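Arm Software Group, notes from the meeting of 11 May 2022
Bokdale office, small meeting room
Taken by me (Firdevs Canpolat), so complaints about spelling come to me too

There: Sibel, me, the two Jusircombe people on the call, and the planning crew minus whoever had the dentist. Sibel chaired. We started late and I missed the first couple of minutes hunting for a charger, so if anything earth-shaking was said before the motion planner item, please send it to me and I'll add it.

Old actions first
The log viewer fix went in (thank you, Jusircombe!). You can scrub both arms on one timeline now and the joint plots don't jump back to zero when you pause. I've been using it all week and I love it. The gripper force scaling is still open. Sibel says it's a units mix-up between the driver and the config file and she wants a test that fails before anybody touches it. Fair enough. Renaming the config folders is dropped, we all keep saying we'll do it and I'm tired of typing it into the minutes.

Planner
The two-arm planner still treats each arm as an obstacle for the other one and plans them in turn, left first. It's fine when they work on opposite sides of the table and pretty bad when they meet in the middle, where the right arm just sits and waits for space that never opens up. We went through the run log from the Bragança build and there were 343 planning requests, 72 of them timeouts, nearly all with both wrists close together. Raising the time limit to 500 milliseconds was suggested and I argued against it (loudly, sorry). Those requests don't have an answer under the current rules, so more time just means we wait longer to be told no.

What we agreed to try is planning both arms as one system, but only inside a middle zone, and keeping the old way everywhere else. The Jusircombe folks have half of this on a branch already. Their worry is that crossing the zone boundary will make the arms hesitate, and mine is the cable shapes, which the collision model doesn't know about at all. Right now the model has bare arm segments and a fat box around each wrist. Sibel would like a padded tube along each segment as a cheap first pass. I'd like that too, as long as the padding can be set per arm.

Headphones task
This took up most of the meeting. We picked headphones because they're awkward: a stiff band, cups that swing, and a cord that goes wherever it feels like going. Blocks and cups were making us look better than we are. 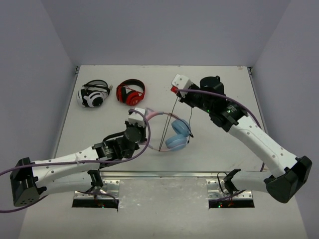
Left arm holding the pink-and-blue pair by the headband, red and white pairs at the back of the table.

The grasp on the headband is the part I'm happiest with. The new grasp scorer likes thin curved stuff and it picks the band first most of the time, where the old one kept going for an ear cup. Where we still struggle is working out which bits belong together. Segmentation gives us the band and the cups as separate objects whenever the colors differ enough, and then the planner thinks it's carrying a pink arc and is about to crash into two blue things. Sibel laughed at this for a good while. Then she asked what happens with an all-red pair, and the answer is that it does great, one object, no fuss, which tells you how much we're leaning on color!

We talked through two ways out. One is to merge pieces that move together: lift a little, look again, and anything that followed the gripper gets joined to it. The other is to retrain on more multicolored stuff. I'm for the first because we can have it running soon and it should help with things other than headphones. Jusircombe want both. Sibel said start with the lift-and-look step, and come back to training when we've labeled the next batch. The current labeled set is 261 frames and everyone agreed it's thin.

The cord got its own argument. Depth loses anything that skinny, so at the moment the planner doesn't see it. The color camera does pick it up, and I showed a rough line tracker that follows a dark cord against the white table pretty well. It falls apart over the black wrist parts, as you'd expect. Nobody wanted it feeding the planner yet. We'll run it in the background and write its output to the log so we can look at it next to the real runs.

Haltance tooling
Short one. Haltance is our replay tool, for anybody new reading this. The request was for a way to mark a moment in a run and have it open at that spot for the next person. Everyone wants it. We spent too long on whether the marks should live in the log file or next to it, and ended up with next to it, so the logs stay untouched. Sibel also asked that replay show which version of the planner made each path. I thought it already did. It does, but in a menu I'm apparently the only one who opens, so I'll move it somewhere sensible.

Actions
Sibel: failing test for the force scaling, then the fix.
Sibel: padded tubes in the collision model, padding set per arm.
Jusircombe: middle zone branch up for review, with a plot of joint speeds across the boundary.
Me: lift-and-look merge step, first version, behind a flag.
Me: cord tracker running in the background, logging only.
Me: planner version on the main replay screen.
Planning crew: rerun the 72 timeouts on the new branch when it's up and post the results in the channel.

Any other business
The demo for the Bragança people is still planned for October. We didn't settle what goes in it. I'd love to show headphones, Sibel would love to show something that works every time, and we left it there.

Please stop saving test configs under "final". There are several and they don't match.

Next meeting same room, same call link. Jusircombe to chair.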